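Hello, and thanks for clicking through! I'm Adanech Worku, I started Lellano with Mirsad Lazarević, and I was given the job of writing this page because Mirsad said his version would be one line long (it was, I've seen it, it said "We write software for robot hands").

He's right, mind you. That's what we do. We don't build arms and we don't build hands. We write the bit in between, the software that looks at what's in front of the robot, decides where the fingers should go and gets them there without clouting anything on the way. There are 17 of us now, nearly all in the same building in Resholm, and if you ring the main number you'll quite likely get me.

## How we got going

Mirsad and I met at Cosley, a firm that made packing lines, where we shared a desk and a very slow computer. He did motion planning and I did vision, and we spent most of our lunches arguing about whose fault it was when a gripper missed. (It was usually the calibration, so neither of us.) After a while it seemed daft that the two halves of the job lived in two separate programs that hardly spoke to each other. The camera side would hand over a position, the planning side would go off and drive to it, and if the part had shifted by then, well, tough!

So we left and wrote one program that does both. The first version was dreadful. It ran on my kitchen table for most of a winter and crashed whenever somebody opened the fridge, which we did trace in the end to a dodgy extension lead and not to Mirsad's code, as I'd been telling everyone.

## What we make

Our main product is called Mai. It keeps looking while the arm is moving, and it redraws the path as it goes, 30 times a second. If you nudge the part, Mai notices and shifts the fingers to suit. If it can't find a safe way in, it stops and says why in plain words, and I'm very proud of those messages because I wrote most of them. "I can't see past the lid" is my favourite.

We spend a lot of our time on jobs where the robot has to put its fingers inside something. Open boxes are lovely and horrible in equal measure. The walls hide what you're after, there's hardly any room for the knuckles, and people tend to have their own hands in the same spot. Junction boxes have been keeping us busy lately, mostly the question of how close the planner should let a hand come to a person who is holding another part right over the top of the box. Too careful and the robot just sulks in the corner. Too bold and you wouldn't want to stand there yourself.

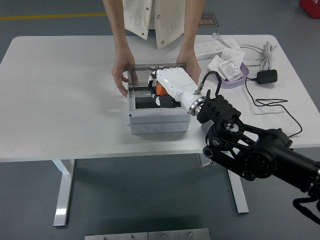 ## How we work

Everything we write gets tried on a real arm before it goes out. We do use simulation, and we've got 498 recorded grasps that every new build of Mai has to replay overnight, but a simulated cable never behaves like a real one and I've stopped believing anybody who says theirs does.

We work in pairs, one on perception and one on planning, and pairs swap over every 6 weeks. It was Mirsad's idea and I moaned about it for ages. Then I had my turn in planning and found out how much rubbish I'd been sending him all those years, so I've gone quiet on the subject.

We also try to write our tools so that the person next to the robot can use them, not just the person who wrote the code. There's a viewer that shows the path Mai is about to take, drawn over the camera picture, with a big pause button. Customers get the very same viewer we use ourselves, rough edges and all.

## Coming to see us

Please do! We're happy to show people round, and you're welcome to bring a part that's been giving you grief. The awkward ones are more fun for us anyway. Our next open day in Resholm is on 29th September, with tea from ten and demos until the cake's gone. Drop us a line through the contact page if you're coming, and tell us if you'd like a go at driving.

Adanech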